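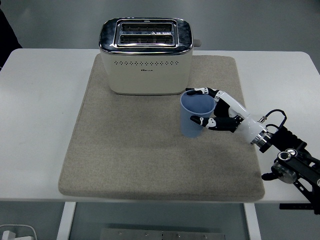 견학기 > 로봇 현장 > 우스티크(Ustik) 작업실

8월에 우스티크의 로봇 작업실을 보고 왔다. 오전 10시에 들어가서 점심 전에 나왔다. 안내는 정비를 맡은 소피아 솝차크(Zofia Sobczak) 씨가 했고, 전장 쪽 질문에는 라디미르 크라베츠 씨가 답해 주었다. 시연보다 정비 이야기를 듣고 싶다고 미리 메일을 보내 두었는데, 그대로 맞춰 주었다.

작업대는 모서리가 둥근 흰색 테이블이고 그 위에 베이지색 펠트 매트를 깔아 쓴다. 매트에는 거뭇한 얼룩과 닳은 자국이 좀 있다. 물건이 미끄러지지 않게 하고, 손가락 끝이 상판에 바로 부딪히는 것도 막는다고 한다. 매트를 새로 깔면 높이가 조금 달라져서 기준점을 다시 잡아야 한다. 그래서 자주 갈지 않는다.

연습용 물건은 토스터와 하늘색 플라스틱 컵이었다. 컵은 위가 넓고 아래가 좁다. 손가락 하나는 테두리 쪽, 하나는 옆면 쪽으로 가져가는 자세를 쓰는데, 아래 손가락이 먼저 세게 닿으면 컵이 밀린다. 크롬 상판이 있는 토스터는 조명이 비쳐서 카메라 쪽에서 까다로운 물건이라고 했다.

손은 흰색과 검은색 마디로 되어 있고 손목 뒤로 흰색 하우징, 크롬 링, 검은 팔이 이어진다. 손을 뗄 때는 전원을 내리고 케이블 커넥터부터 분리한 뒤 링을 푼다. 순서를 바꾸면 케이블에 손 무게가 걸린다. 작업실에서 고장이 제일 많은 부분도 손가락이 아니라 손목 근처 케이블이라고 한다. 여유를 두고 고리 모양으로 올려 두지만 팔을 끝까지 돌리면 당겨진다.

점검은 파지 300회마다 한다. 기록지를 보니 지난번은 293회에서 멈추고 앞당겨 했다. 검지 마디에서 소리가 나서였다. 볼트 조임, 케이블 피복, 손가락 영점 순으로 보고 걸리는 시간은 22분으로 적혀 있었다. 영점은 손을 완전히 편 상태에서 잡는다. 예비 손가락 마디는 툴타드(Tultard)에서 받아 온다. 납기는 물어봤는데 그때그때 다르다는 답이었다.

아쉬운 점은 분해한 손 안쪽을 못 본 것이다. 다음 견학은 고크빌(Gokville) 쪽으로 신청해 두었다. 주차는 건물 뒤편에 하면 되고, 입구에서 이름을 적어야 한다.

공유 22 댓글 3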